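Tirkum's quiet switch: what happens when a shop app stops shouting

Three in the morning, a phone lights up on a bedside table. Your basket misses you. That message went to every customer Tirkum had, in every time zone, because a field marked "send at" had been left blank. By breakfast the support inbox held 331 complaints. Several were in capitals.

Genalyn Policarpio was on call. She runs the mobile side of the Tirkum grocery app, small team, old code, and she'd asked twice for the notification work to be done properly. "I got my budget by lunch," she says. "Worst possible way to get it."

So, the rebuild. The old set-up was a single script on a single server. It pulled every device token out of a table, looped through them, sent the lot. No tags, no quiet hours. Tokens for phones thrown away years ago sat next to live ones and got tried every time. Failures went into a log file. Who read the log file? Well.

First job was the tokens. Every time the app opens now it checks in, says who it is, which language, which time zone, and the server either refreshes the record or makes a new one. Anything that bounces is dropped the same day. Dull work, took most of March.
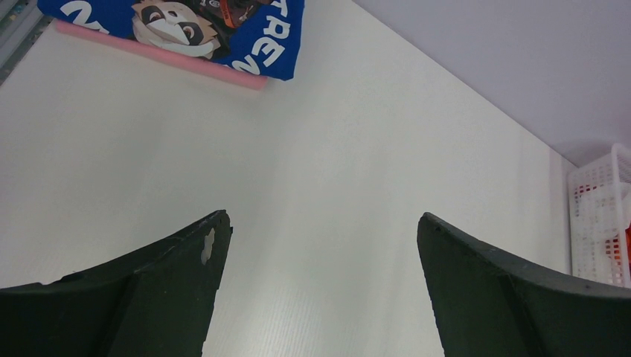
Words: Trinidad Abella
Additional reporting: Edgardo Estrella

Second job, harder, was deciding who gets what. Marketing wanted one big button. Policarpio wanted topics: deliveries, offers, account. Customers choose, and the default for offers is off. There were meetings. Fotini Konstantinidis, who ran marketing then and still does, fought it for weeks and is cheerful about losing. "I thought we'd vanish off people's phones. We'd have been uninstalled anyway, carrying on like that."

The compromise was a cap. No customer gets more than 3 offer messages a week, whatever the campaign calendar says. The cap lives in the sending service, not in the calendar, so it can't be argued with at half past five by someone with a deadline.

Then the queue. This is the bit the developers like to talk about. Messages used to go out all at once, everyone tapped at once, and the shop's own front page fell over. They now leave in batches of 200, with a pause between, and the pause gets longer if the site slows down. Shigeru Matsuda wrote that part. He'd done something similar at Truvdale, for bus alerts, where a late message is worse than none at all. Each one there had an expiry time. He brought the idea with him: a "your driver is nearby" that can't be delivered inside a few minutes is simply binned.

Not all of it went well. Android channels caught them out, badly. Once a channel has been created on a phone the app can't raise it's importance later, only the user can. The team shipped delivery alerts on a silent channel by mistake and had to make a new one, with a new name, then delete the old. Some customers still see odd leftovers in their settings. Matsuda winces when it comes up.

Testing was a mess too. The emulator was fine. Real handsets, less so, particularly the ones that put apps to sleep to save the battery. They ended up with 19 phones in a drawer, mostly second hand, and a rota for charging them. The oldest takes so long to start that it has its own line in the release checklist.

And the vendor question? They looked at Georgiev, a hosted service, and at Gevodgate, which can be run on your own machines. Went for Gevodgate. Cost came into it but mainly they wanted the customer tags kept in their own database. Policarpio says she'd probably pick the hosted one if she was starting with nobody who knew servers.

Complaints about notifications do still arrive. Most are people asking why they didnt get one, which generally means they switched the topic off and forgot. There's now a page in the app listing everything it has sent you and when. Konstantinidis checks it most mornings, on her own account, before the first campaign goes out at ten.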